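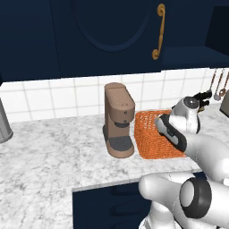

## The last runner also belongs to the club

Our athletics club in Horkholm has 344 members, and I think fewer than half of them have ever stood on a podium. I am one of the others. My best place in the county league is 14th, and I remember that evening very well, for it rained and the results were read out without my name.

This season the club decided that only athletes who reach a qualifying time may run in league matches. Harish Katiyar, our team manager, explained it politely at the meeting. Points decide if we stay in the division, he said, and a slow runner in the 3,000 metres brings one point or none. I understand his calculation. I still believe it is a mistake.
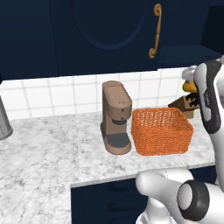 A league match is the only place where many of us can race on a real track with officials. If you take it away, what remains is training on Tuesdays and one open meeting in March. Emiko Arai joined us at 18 and needed two full seasons before she came anywhere near the standard. Under the new rule she would have waited all that time, and I doubt that she would have stayed. Today she is our second-best hurdler.

Some members say that slower athletes can go to parkland races. They can, and I do. But a road race with strangers does not give me the feeling of wearing the club vest and handing over a baton to Kimie Tsuchiya, who shouts at me all the way down the straight.

My proposal is modest. Keep the standard for the A races, where the most points are. Leave the B races open to any member who has come to 20 training sessions. Perhaps we will lose a few points by this. I would accept fourth place with a full bus, and I will vote for it at the next meeting.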